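From: Inmaculada Escobar
Date: August 4, 2019
Subject: Re: Geminine results, clearing scrap with two hands

Finlay Sutherland wrote:
> Policy trained on 49 wrist-tracked demonstrations clears the
> work surface in 80 per cent of trials. We think this shows
> that wrist pose plus head video is enough for loose material.
> Comments welcome before the October submission.

Thanks for sending the draft round. I have read it twice and I'm still not convinced by the last sentence of that summary.

Wrist markers give you the pose of the wrist. With a rigid part that gets you a long way, as the Stornent people showed. With torn paper and tissue most of what matters goes on at the fingertips, and the tags say nothing about those. I went back through the head video for the demonstrations and would ask everyone to look at the fingers before arguing about the number.
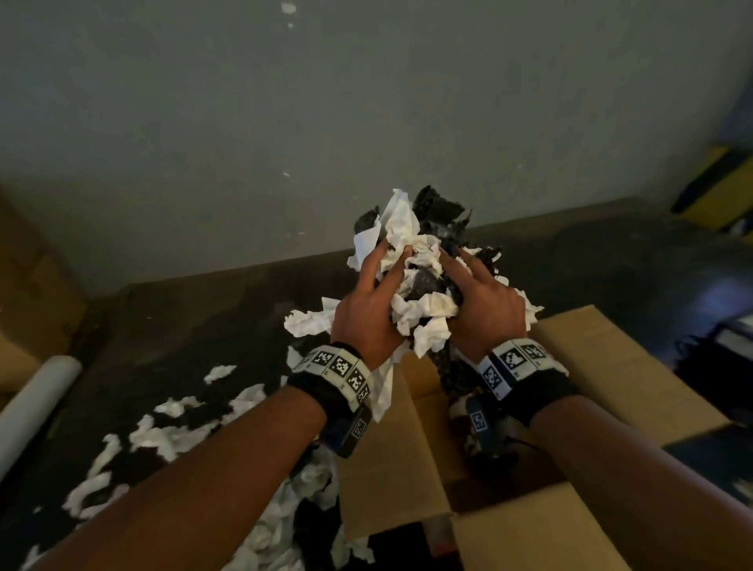
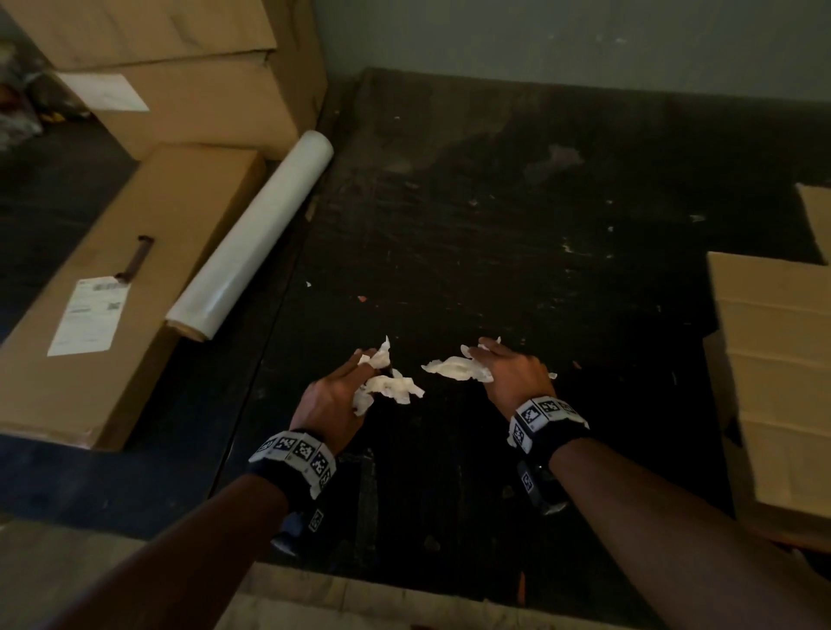 Marker tags on both wrists, white paper or tissue in both hands, and I couldn't write down a grasp label for either that a second person would agree with. The draft has 6 grasp classes. Who assigned them, and did anyone check?

Then there is the 80 per cent. Success is defined as "surface substantially clear", which is generous – a policy that sweeps everything sideways would pass. I'd want to see the score by weight of material moved into the box, and a plain sweeping baseline next to it. Table 3 has no baseline at all.

Finlay's answer, when I put some of this to him off list, was that the labels are only used to balance the training batches and the policy never sees them, so a few wrong ones shouldn't matter much. He agreed on the baseline and thought it could be run on the Zarnus arm before the deadline.

Fine, but then please drop the labels from the abstract. And if the sweeping baseline comes within a few points, the title has to change too.

Inmaculada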